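Search tips... Go

What I brought home from the robot open day (tape, mostly)

I've been promising you all a post on mailing bags and workbench order since April, and then last Thursday I went to the open day at Korkley, the automation place out on the Rikbridge road, and came home with half of it written in my head. I went for the robots. I'll admit I spent a good part of the visit looking at their floor.

They run two-hour visits in the afternoon, you sign a sheet and get a sticker, and then you're let in to stand around while people work. The demonstration was parcel handling, so plastic mailer bags mainly, the kind every one of us has stuffed behind a door. I sell quilting offcuts by mail and I sent out 155 packages last winter, so I was probably the keenest person in the building!

Tip one: tape your corners

They use yellow tape on the carpet to mark where things live. It looks so simple that you want to laugh, and then you think about your own garage. I went home and did it the same evening around the foot of my cutting table. What I've learned so far:

Mark corners before you mark whole boxes. An L of tape at one corner tells you where a thing goes, uses a fraction of the roll, and you can slide the thing out without scuffing the edge. Save full rectangles for spots that have to stay clear, like in front of the breaker panel.
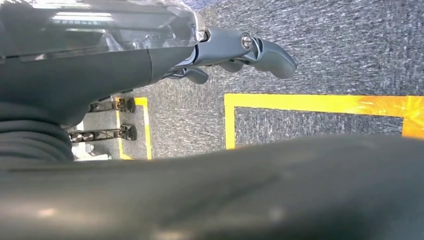

On carpet, vacuum first and press the tape down with the back of a spoon. Low pile takes it nicely. On anything shaggy, forget it, use a strip of felt and a couple of pins. Try a short piece in a hidden spot and leave it overnight before you commit, and pull it up slowly, folded back flat on itself, so it doesn't take fuzz with it. If it leaves gum behind, dab (don't rub) with a cloth and a little rubbing alcohol, after testing that somewhere hidden too.

Pick one color for "this lives here" and a different one for "keep this clear." I got carried away and bought four colors and now my husband asks me what the green means. I don't know what the green means.

Tip two: soft packages are harder than boxes

I asked one of the engineers what gives them the most trouble and he said bags, straight off. A box holds its shape and a bag doesn't. Well, anyone who has tried to label a half-full mailer on her knee could have told him that. But it did make me look at my own packing, and I've changed a few things.

Fold the contents to the width of the bag, less a finger on each side, and slip a piece of cereal-box card in behind. Squeeze the air out from the bottom up toward the opening, and only then peel the strip. Label goes on last, on the card side, with the bag flat on the table. If you label first and seal second you'll get a wrinkle right through the barcode (ask me about the lady in Katham who waited three weeks for her flannel).

For bags you're keeping to use again, cut the top straight across with scissors, never tear. You lose an inch and you still have a decent edge to fold over and tape. Peel off or black out every old label. I sort mine by size in magazine holders, standing up like files, and I recycle anything with a hole bigger than a dime. 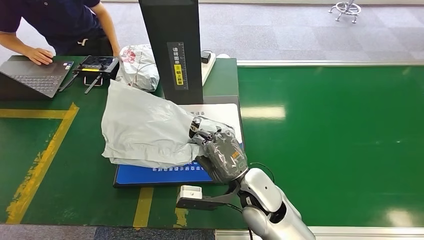 Tip three: give your work a mat

I've used a mat for cutting forever but never for packing, and I can't think why. A plain colored one with a dark border is best, as you can find a pale bag on it without your glasses. Mine is an old desk pad, 43 cents at the church sale. Everything for the parcel in hand goes on the mat, and everything else stays off it. Scissors included. I haven't sealed my scissors into a package since, and yes, I had done that twice.

Wipe it with dish soap and warm water, dry it flat, and don't roll it up tight or it'll never lie down again.

Tip four: cords

Give a cord a bit of slack where something bends or swings, and fasten it on either side of the bend, never right on it. My sewing lamp ate two cords before I worked this out. Hook-and-loop strips are kinder than zip ties, and you can cut your own from a roll. A Seo roll from the hardware store has lasted me ages and I'm still not at the cardboard.

If you want to go, Korkley takes names at the front desk and parking is around the back, by the loading doors. Wear flat shoes. The coffee is free and terrible, and I had two.

Comments

quiltsbythepound: The cereal-box card is a great idea. Does it add much to the postage?

Reply from the author: Hardly anything on mine, but weigh one before you seal it if you're near the cutoff.

garagedad2125: Painter's tape for anyone renting. Floor tape took the finish off my laminate and there went my deposit, 400 bucks.

Reply from the author: Ouch! Yes, painter's tape for renters please.

mossy_kettle: Is the open day ok for kids? Mine is seven and would lose his mind.

Reply from the author: There were a few there when I went, but call first, I didn't ask about ages.

katham_sews: I believe I am the flannel lady. It was lovely flannel.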